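Brendora pitches its kitting table to small packagers, but the numbers are thin

May 2022

Brendora is now taking orders for Soltisico, a tabletop robot kit it says can sort and pack small toiletries for travel-kit and hotel suppliers. The company is selling it as a monthly service, with setup and training included. What it has not put on offer so far is a plain figure for how many kits the thing finishes in an hour.

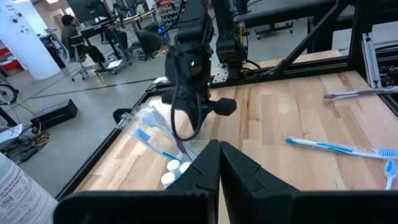

Robot arms over a wooden work table, with toothbrushes and a zip bag laid out.

The sales sheet quotes 1708 completed picks from a trial that began in January. A pick is a small thing, though. Picking up a toothbrush counts as one, and so does setting it back down an inch away. Asked how many of those picks ended in a sealed bag, product lead Trinity Doucet said the company was "still deciding how to report that."

Toothbrushes are a fair test. They are light, they roll, and they come in different shapes. They also end up lying across the table at every angle, and that is where two arms working in the same small space can get in each other's way. 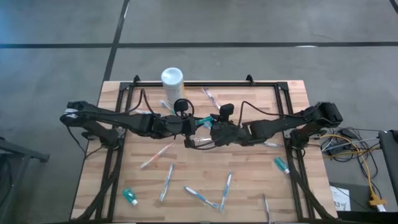

What buyers get

The basic plan covers the table, the arms and 28 days of remote support. After that, support is billed by the hour. Brendora says a new item can be added in around 200 practice runs, which the customer's own staff would have to sit through. Bottles, tubes and canisters are all on the list of supported items.
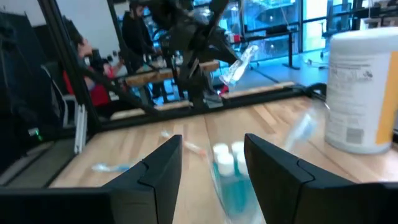 Verna Oyelaran runs packing at Prendergast, a contract packager with five lines, and she has sat through the pitch. She is not signing yet. "I can train a person on a new kit before lunch," she said. "Show me a full shift with no one standing next to it, and then give me the price."

Rival Skullitz sells a similar table and is no more open about its output. Brendora says it will publish shift results once its first customers agree to share them. It would not say how many customers that is.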